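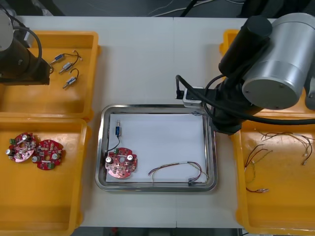
Ermira Papadopoulos
Workshop editor, Grandamley Makers' Pages
December 11, 2018

Setting out your parts before a small electronics build

I love this bit of a project. The soldering iron is still cold, the tea is still warm, and everything you are going to build is sitting in front of you in pieces. A good layout takes ten minutes and makes the rest of the afternoon so much nicer, so let's do it properly!

The method is simple. Waiting parts live in coloured trays round the outside, and the one set you are working on goes in a different sort of tray in the middle. On this table the waiting trays are orange plastic and the middle one is stainless steel with a sheet of white paper in the bottom. Small round red circuit boards are in one orange tray, little silver cylinders with thin dark leads in another.

What you need

A clear table, white or pale if you have one
At least 2 shallow plastic trays in a bright colour
A metal tray with a raised rim
Plain white paper
Scissors, a pencil and a decent lamp

Step 1: Wipe down and light the table

Wipe it, let it dry, then put the lamp on the side opposite your writing hand. Get down low and look across the surface for old bits of solder and snipped leads. They love to hide, and a stray clipping under a board is a proper nuisance once the power is on.

Step 2: Line the middle tray

Lay the paper in the tray, crease it where the floor meets the rim, take it out and cut just inside the crease. It should lie flat without tape. A steel rim can throw a lot of light back at you, and a small metal part on bare shiny metal is horribly hard to see - on paper it jumps out. You can pencil notes on it too. I write the batch number in one corner and the polarity of anything fussy in another.

Step 3: One kind of part to a tray

Boards with boards, cylinders with cylinders. If your boards have tall capacitors or terminal blocks on top, keep them component side up and don't stack them. A slight overlap at the edges is fine if you are short of space, but check that nothing is leaning on a joint.

Step 4: Line up anything with leads

Parts with flying leads are the ones that tangle. Set them down one at a time, all on the same slant, with a finger's width between them and the leads curving away from the next part along. A diagonal suits me best because I can get hold of the body without brushing the wire. Geert Van der Linden sets his dead straight and gets on perfectly well, so try both.

Step 5: Move one set across

Take one board and one cylinder and put them on the paper. Board towards you, cylinder further back, lead running down towards the board. Now have a good look at it before you join anything. Is the lead long enough? Is the terminal block facing the way you want? If it isn't, turn the board now.

Step 6: Work, clear, repeat

Finish the set, move it off to a box of its own (I use an old Dranard biscuit tin lined with card) and only then bring over the next one. Change the paper when it gets grubby.

For a longer run

We did 60 sets this way for the Dauda lamp project back in April, and the only change was a second tray of boards. Label the trays on the outside, where your hand won't cover the writing.

Next time: stripping and tinning thin leads without melting the insulation.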